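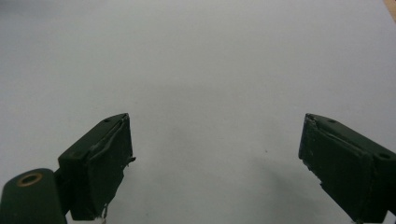

Vokska, February

Sesora table top, pale grey

We've had the Sesora in the shop since the start of the winter and we've grown very fond of it. It's a plain table top in a soft grey that sits very close to white, with no pattern and no printed grain, and it makes a lovely calm background for whatever you're working on. Small dark screws, bits of thread, a dropped washer: you find them straight away!

Vetwood make it in two sizes. The one we keep in stock is the larger, 1,722 mm long, and the shorter one (1,000 mm) can be ordered if you don't mind a wait. Both come as the top only, so you can put it on trestles, on a pair of drawer units, or on the legs you already have. People have asked whether it will go on the Michalski frame. Yes, it will, and the holes line up, though you'll want the shorter screws.

Cleaning is a damp cloth and a drop of washing-up liquid. Pencil comes off with an ordinary rubber. Ink is more stubborn, so deal with it early, and please keep scouring pads well away. Hot pans need a mat under them.

We use one ourselves for wrapping and for small repairs, and it's the spot everyone heads for when there's something fiddly to do. The colour is kind to the eyes under a bright lamp, too (our old white top used to glare something rotten by the afternoon).

In the box: the top, a packet of screws and a fitting sheet. Legs and frames are sold separately. The larger size is awkward on stairs, so measure your turns before ordering and have a second pair of hands ready on the day.

Collection from the shop any day except Monday.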